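Last updated 16 November 2023

Mikthorpe Local > Police and courts > Break-ins on Ahn Road

chaewon_b
Anyone know whats going on with these break-ins? Heard 3 shops in one night. Police tape still up by the dry cleaners.

R Sauerland
Four, not three. Tradura was done as well, back door. They took the till and left the stock.

kt_ra
Same people as June if you ask me. Nothing ever came of that.

R Sauerland
Different lot. June was kids, they got caught.

kt_ra
One got caught. One.

chaewon_b
Pics:

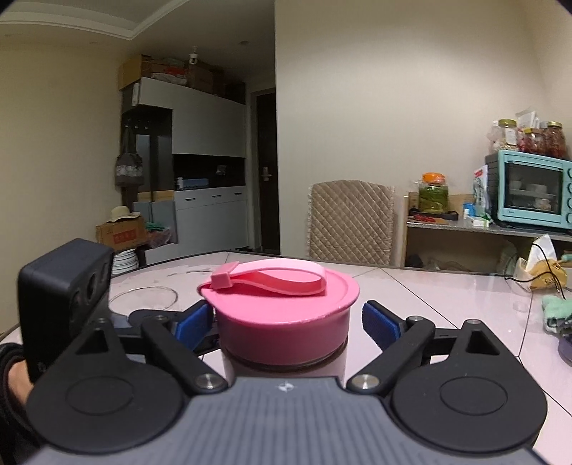
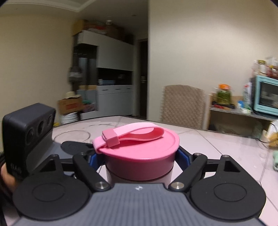
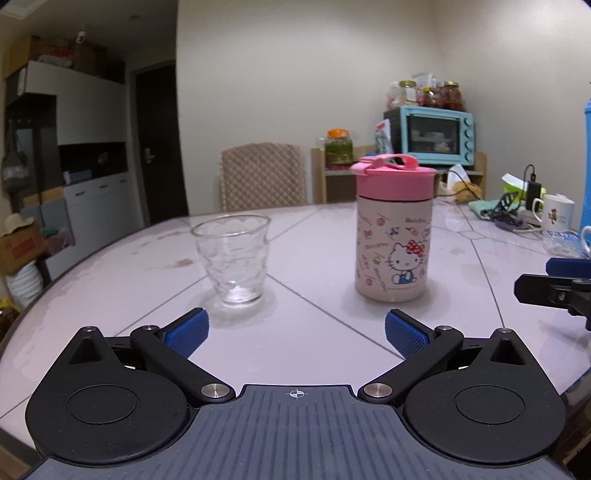

Ju-won Jeon: Officer told my sister they want doorbell footage from anyone on the road, midnight to 4. Ring the station, dont post it on here.

kt_ra
Rang twice. No answer.

Comments

Jin-sol Maeng
Meeting was packed, no police turned up. Poor show.

Timent16
They did come, stood at the back. Left before questions tho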